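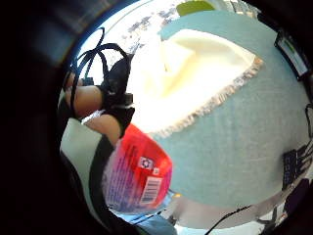 Subject: Re: [seedswap] Runner beans, second try

Hi all,

Kai Weidemann wrote:

> Has anyone on the list grown Kemeys from saved seed for more than a
> year or two? I put in 20 plants last summer along the back fence
> and they flowered like mad but hardly set a pod until it cooled
> off. I'm wondering if I should give up on them and go back to
> Fevard, which at least feeds us. Also, how deep do you all plant?
> The packet said 2 inches and my neighbor says half that.
>
> Kai

Kai, please don't give up on Kemeys! I've been saving it for six seasons now and it's my favorite bean by a mile. What you saw is just what runner beans do in a hot summer. The flowers open, the bees come, and then the nights stay too warm and everything drops. Mine sulked right through July the first year and I nearly pulled the whole row. Then we got a week of cool nights and I couldn't pick fast enough (we were leaving bags on people's porches).

Two things made a big difference for me. The first was water, and lots of it, down at the roots and early in the morning. The second was moving the row to the east side of the garage, where it gets sun until lunch and shade after that. I also mulch with old straw, really thick, once the plants are knee high.

On depth, I go the full 2 inches in my light soil. If your neighbor is on the same heavy clay I remember you complaining about, then an inch and a half may well be better. I wouldn't go much shallower or the crows will have them.

Fevard is a good bean and I grow it too, but it's a pole snap and a different animal. It sets in the heat, it's done in 56 days from the first flowers to dry seed in my yard, and the kids will eat it raw. Why not plant both? One warning, which is that Kemeys will cross with any other runner nearby. It won't cross with Fevard in any way you need to worry about, so those two can share a fence. But if you've got Holeck in the garden, or the people next door do, keep your seed from the middle of the row and look it over hard in the fall. I had some lovely speckled ones turn up two years ago that were clearly half Holeck. They tasted great, so I kept a jar of them separate just to see what they'd do, and now I have vines with salmon flowers all over the shed!
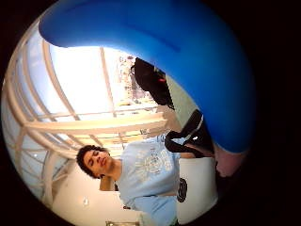
For saving, let the pods go papery on the vine if the weather lets you. If frost is coming, pull the whole plant and hang it upside down somewhere airy. I shell on a Monday evening with the radio on, and then the beans sit on a tray for two more weeks before they go in jars. A few days in the freezer takes care of weevils, but only once they're really dry.

I ended up with over 200 good Kemeys seeds this time, so there's plenty to share. Write me off list with a mailing address and I'll get them out in February. I could use some Dalalus squash if anybody has a spare pinch, as mine got borers.

Oh, and Kai, did you ever dig up those old roots? Runners are perennial if they don't freeze. Lift a couple in the fall, keep them in damp sand like dahlias, and you'll be picking way ahead of everyone else on the street.

Happy planting,
Jo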